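I have a weakness for paper bags. In our flat in Bisstead there is a narrow gap between the fridge and the wall, and since October I have been filling this gap with every bag that came home with us. My wife Ratih says it is a collection. I say it is a supply.

At the start of January 2026 I decided that the supply should finally do some work. Our daughter has too many soft toys. She is not a spoiled child, but she has two grandmothers and they compete. The toys were on the sofa, under the sofa, in the bath and one of them for some weeks in my work rucksack. So I wanted to sort them into bags: one bag for the toys she plays with now, one to rest on top of the wardrobe, and one to give away to the playgroup in Tendevon.

I learned a few things, and I write them down here before I forget them.

First, choose a bag with a wide mouth. A tall and narrow one looks elegant, but you must push the toys in by the head and then nobody can find the one at the bottom. Brown paper with handles is good. I tried also a gift bag from Sopacua, the shoe shop, and its ribbon came off when I lifted it.

Second, work at a table. I began on the carpet and my knees complained after the first bag. A big table near a window is the best place, as you have light for looking at seams and loose eyes, and there is space to put the toys beside the bag while you think. It also helps to lay the bag on a tilt, with the opening towards you. Then you can see the inside, and a small plastic packet left in there from the last shopping will not travel to the playgroup with the toys.
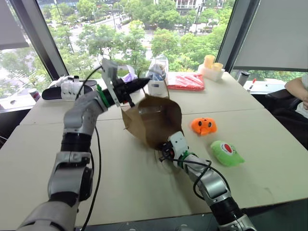

**Arif Raju**
*Writes this blog, mostly in the evenings*

Third, be careful with the sides. When a paper bag was folded for months, it keeps the creases, and one corner always wants to stick out in a point. I used to press it flat with my hand and tear it. Now I open the mouth slowly, holding the rim on both sides, and put the heaviest toy in first. The weight does the rest.

The handles are a different matter. A thin handle is fine for plush toys, which weigh almost nothing, but please do not add books. I added books. The bag from the Wakano bakery lost its handle on the stairs and a rabbit went down one whole floor before me.

The hardest part was the deciding. My daughter agreed to give away a grey elephant, then she visited him in his bag every morning until I gave up and moved him to the wardrobe bag. Ratih said I should have closed the bag with a clothes peg on the first day. Perhaps she is right – but I think the elephant would have come out anyway.

In the end the playgroup got one full bag, and they were kind about it. The gap beside the fridge is a little wider now. I have promised to keep only the bags with good handles, and this weekend I will check the rest of them, if my wife has not done it already.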